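Let the school clubs do the dull jobs

Every July our college robotics club shows its year's work to parents, and every July the same thing gets the applause. It is the line follower, or the robot that kicks a ball, or whatever else moves quickly across a floor and makes a noise. I have helped to run the club for 10 years and I have clapped along with everybody else. I now think we have been rewarding the wrong work, and that a student club with one decent arm should spend most of its year on something slow and boring.

The boring thing our students chose this year was bags. The task was to take hold of a soft bag lying on a table, move it and set it down again without knocking it to the floor. Gaurav Sengar, who was in his second year with us, proposed it after losing an argument about whether we should enter the Malhotra Cup again. The Malhotra is a good competition and I have nothing against the people who run it. But the blocks are the same size each year, they are hard plastic, and they sit on marked squares. A team that has written down last year's numbers is halfway to a medal before it has thought about anything.

A bag gives you no numbers to write down. It slumps. Push it at one side and the other side may not move at all. The place where you would like to grip it is a fold now and a flat patch a moment later, and the zip is stiff where the cloth next to it is limp. None of this is news to engineers, but it was news to our students, who had spent two years believing that a grip was a matter of setting the right distance and closing the fingers.

Where the bag meets the table

The students argued most about the lower edge. If the fingertip comes in too high it presses into cloth and the bag folds over it. If it comes in too low it scrapes along the table. They spent weeks on that narrow meeting of cloth and tabletop, and I heard better physics in those weeks than I have heard in many lessons.

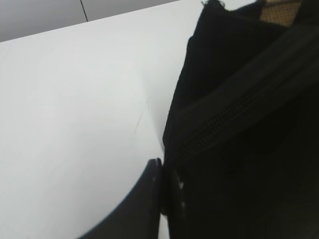 What the black bag taught them

The first lesson was about seeing. The camera rides at the wrist, so when the arm gets close the bag fills much of the view and a dark finger on dark cloth is hard to pick out. Jitendra Chaudhary wanted to put bright tape along the finger. Others said that was cheating, as a home or a warehouse would have dark things in it too. They tried it both ways and kept the tape off. I would have kept it on, but I was not asked, and that seems right for a student club.

The second lesson was about keeping records. The group made 300 attempts over the spring and wrote up each one, failures included. Reading through that log is dull. It is also the first piece of club work I have seen that another group could pick up and use. Our old competition robots were taken apart for their motors, and all that remains of most of them is a certificate.

There are fair objections. One is money. An arm costs a good deal more than a box of wheels and sensors, and we only have ours thanks to a grant from the Takar fund and a discount from Leltton, who supply our workshop. Many schools could not do the same. My answer is that arms can be shared. Our neighbours at Cata College borrow ours for part of each term, and the arrangement has caused less trouble than the minibus does.

The other objection is that younger students will leave if there is no contest. Some did. We lost two in the autumn, both keen on racing, and I was sorry to see them go. But a club that keeps its members only by promising a trophy has a problem that another trophy won't mend. Those who stayed were not all the ones I expected. Several had never spoken much at meetings, and they proved very patient with a piece of equipment that mostly did the wrong thing.

I am not asking for competitions to be scrapped. I would like the organisers to add one table with soft, awkward, ordinary objects on it, and to give marks for the log as well as for the run. I would also like heads and governors to stop asking clubs what they have won — it is usually the first question, and often the last — and ask to read what they have written down.

Next year the group wants to try opening the zip. I have told them it will probably take all year, and they have already started arguing about which end to begin from.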